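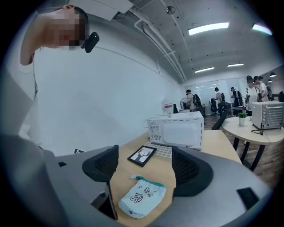
The Deer

Fiction | 7 November 2025 | 38 shares | 4 comments

By the time I got to Evbridge they had already decided what the result was. It was on a slide. Success across 50 trials, a tall blue bar next to a short gray one, and under it the word "generalizes" with no question mark.

"You'll want to see the data," Karthikeyan Bangera said. He was the one who had built the thing, and he said it the way people offer you the good chair.

I did want to see the data. Junden was paying me to want it. They were thinking of putting money into Berulach, and somebody upstairs had been burned in January by a robot that folded towels only when the towels were blue.

The method was simple enough. You hold a gripper in your hand, with a camera on it, and you pick things up. You do that over and over. Then you hand the video to a learning program and hope that what your wrist knew is in there somewhere. They had 2536 recordings of a person picking up a small cloth pouch with a teal edge, off a desk, and putting it down again. The plan had called for 4000. I asked what happened to the rest and Karthikeyan said the curve had gone flat, so they stopped.

"Flat at what?"

"At good."

I wrote that down.

I have sat through a lot of these. The people are usually nice and usually tired. They have watched the robot do the thing so many times that they've stopped seeing the nudge they give the table before each run. I don't think any of them lie. I think they get fond.

So I asked for a seat by the wall and the raw recordings, and I spent the first day watching hands. I saw a white sleeve and a person leaning over, and behind them a room full of people with backpacks who didn't seem to mind being in the training set. The pouch was straight, then crooked, then bunched up like a sock. They had been careful about the pouch. I'll give them that.

They had not been careful about the deer.

It was a little black picture frame with a deer in it, antlers and all, and it was always lying on the desk near the pouch. On the first recording I took it for clutter. By the hundredth I was looking for it before I looked for anything else, and that was when I put my pen down. If I was doing it, what was the program doing?

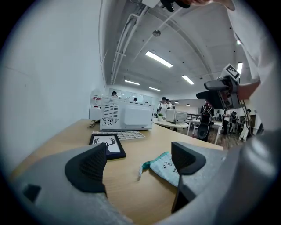 I took it to Teófilo Pacheco first, who ran the tests and who had no blue bar with his name on it.

"It's a distractor," he said. "You put other stuff on the table so it learns to ignore it."

"You put the same other stuff on the table."

"We moved it."

"How far?"

He held up his hands to show me, and then looked at the space between them for a while.

We ran it that evening. Teófilo set up the arm and I picked up the deer and put it in my coat pocket. The pouch stayed where it was, dead center, an easy one. The arm came down toward the desk and slowed. It drifted left. It hung there over bare wood, opening and closing a little, and then it timed out.

"Lighting," said Karthikeyan from the doorway. I hadn't heard him come in.

We changed the lighting. It timed out again. I took the deer out of my pocket and set it at the far corner, and the arm went most of the way over to it, stopped, and closed its fingers on air about where a pouch would have been if the pouch had followed the deer.

It was a strange thing to feel bad for, but I did, a bit.

Karthikeyan pulled up a chair. He wanted to call Chornovol, who had signed the grant and would know a kind word for it. Spatial prior, maybe. Context-aware. I said he could call it whatever he liked as long as he ran the 50 again with the deer gone, and then with the deer in 50 different places, and put all of it on the slide.

"You know what that does to the bar," he said.

"I've got an idea."

"It does still work. In this room, with this setup, it does work."

"So does my mother's toaster," I said, which was unkind, and I was hungry.

They ran it. I stayed two more days than Junden had agreed to. With the deer gone the arm got the pouch 2 times out of 50, and on one of those I'm fairly sure it was reaching for something else. Teófilo wrote the numbers down in pen and signed the page. Karthikeyan read it standing up, then asked whether he could keep the picture, and I remembered it was in my coat again.

I gave it back to him. He set it face down on the desk next to the keyboard and started making a list of other things they could put out – cups, gloves, a stapler, somebody's lunch.

My report was a page and a half. Junden wrote back to ask if I could make it shorter.

38 shares | 4 comments

COMMENTS

gantrycrane
"At good." I have had this exact meeting. Mine was a water bottle.

Odile_R
Liked it but I don't buy that he'd see it before the people who recorded it. They'd have been staring at that deer for months.

gantrycrane
@Odile_R that is why they wouldn't see it

mossback
Two out of fifty and they'd still have published, with the first fifty in the abstract and the rest in an appendix. Otherwise pretty close to life.

MORE FICTION
The Night Shift at Pump House Road
What the Elevator Wanted
A Short History of My Brother's Boat
Inventory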